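10/06/2024

Okay so I finally finished the wool blanket, and I have a LOT to say about it, so get yourself a drink.

If you've been reading since the spring you'll remember I started this thing back in May, when it was way too warm to have a lap full of wool and I did it anyway. The pattern is called Drakos and it's a big square throw with a cabled border and a plain middle. I picked it for the plain middle. I thought I'd be able to knit and watch TV at the same time, and I was right about the middle and very wrong about the border (more on that in a bit, oh boy).

The yarn is Junier, the heavier one, in a color they call Molla. It's a sort of dusty brick red. On my laptop it looked pink and I almost didn't order it, and then it showed up and I opened the bag in the driveway because I couldn't wait to get inside. It smells like sheep! I love that. My sister does not love that. She says the whole downstairs smells like a petting zoo, but she's also the one who has already asked twice if she can have the blanket, so make up your mind, lady.

I cast on 191 stitches, which I had to do 3 times. The first time I ran out of tail. The second time I counted wrong, went to bed mad, counted again in the morning and was still wrong. Third time I put a marker in every twenty like a grown-up and it was fine. I've been knitting since college and I still think every single time that I'm too good for markers.
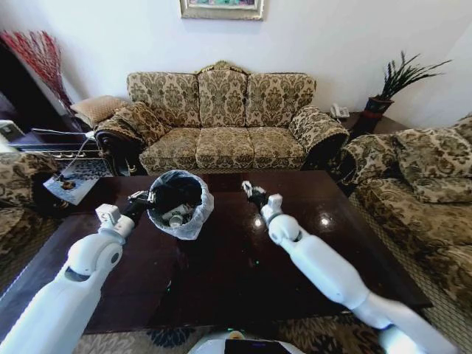 So the border. The cables cross every eight rows, except at the corners, where they cross every six, and the chart for the corners is on a different page from the chart for the sides. Who does that? I taped the two pages together and then the tape stuck to the yarn, so for a while I had a little flag of paper hanging off my knitting. I also misread one symbol for the entire first side. There's a left cross and a right cross and on my printout they look identical unless you're holding the page right up to your nose. By the time I caught it I had done 38 rows. I sat there and stared at it for a good long while and then I ripped the whole thing out while eating cereal for dinner.

I did ask for help, I want that on the record. Mojtaba Fallahi from my Thursday knitting group is the cable person, he's made I think every cabled sweater there is, and he took one look and said I should work the cables without a cable needle. Just slip the stitches off, let them hang there in the air, and pick them back up in the new order. I made a noise out loud. Letting live stitches just hang there! But he showed me twice, and the wool is grabby enough that they really do stay put, and after that I went so much faster. I wouldn't try it with anything slippery. I tried it on a cotton dishcloth last week to see and lost four stitches right away, so there's your answer on that.

The needles were a whole other thing. I started on my old metal circulars, the Flarnov ones with the long cord, and the join kept snagging every time I pushed stitches around. Every. Time. I stuck with them for two weeks because I am cheap, and then I switched to bamboo and felt silly for waiting. The bamboo is slower but my hands don't ache after. I can do an hour and a half on bamboo and on the metal ones I was done after one episode of anything.

Then came the middle, which was heaven. Just knit, knit, knit. I did a big chunk of it on the train to my aunt's and a lady across the aisle asked me if it was a rug. I said it might be. I watched that whole baking show, both seasons, and most of a thing about lighthouses I couldn't tell you one fact about. I took it to the dentist. I took it to my nephew's soccer game and then had to pick grass out of it for days, and there's still a bit of grass in there somewhere, and that's just going to be part of the blanket now.

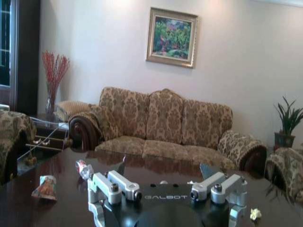 Blocking! I know some of you skip this and I used to skip it too, but please don't with cables. Before I washed it, the edges were pulling in so hard that it looked more like a bowl than a blanket. I soaked it in the bathtub in cool water with a little wool wash for half an hour. Then I pressed the water out with towels. Don't wring it! You will want to wring it! A wet wool blanket weighs as much as a medium dog and getting it down the hall was a two-person job.

I pinned it out on the guest bed with every pin I own, which was 65, and I could have used more. If you don't have a guest bed, the foam mats people buy for kids' playrooms work great too, I've used those for sweaters. It took three days to dry with the window open and the fan on. On day two I got impatient and unpinned a corner to peek, and that corner is still a tiny bit wavy, so learn from me.

A few things people asked in the comments last time:

- **Is it itchy?** A little, on bare arms. After the wash it got softer. I wouldn't make a scarf out of it.
- **How much yarn did you use?** The pattern says eleven skeins. I went through twelve and a bit, and I bought fourteen because I always think I'm going to run out. The leftover will be mittens.
- **Can a beginner make it?** The middle, yes, totally. For the border I'd do a cabled hat first so that you've met a cable before. Or just do a wide garter stitch edge and skip the cables, it would still be really pretty.
- **Did you weave in your ends as you went?** Ha. No. I did them all in one evening and complained the entire time.

Would I make it again? Ask me in a year. I'm really happy with it though. It's heavy in a good way and it covers my feet AND my shoulders, and no blanket I've bought at a store has ever done both. I slept under it on the couch Saturday with the windows cracked and it was the best nap I've had in months.

Next up is the mittens, and then I promised a baby hat to somebody at work and the baby is due pretty soon, so maybe the hat goes first. I have a soft yellow put aside for it. If you have a baby hat pattern you like that doesn't have ear flaps, leave it for me below, I've got nothing picked out yet.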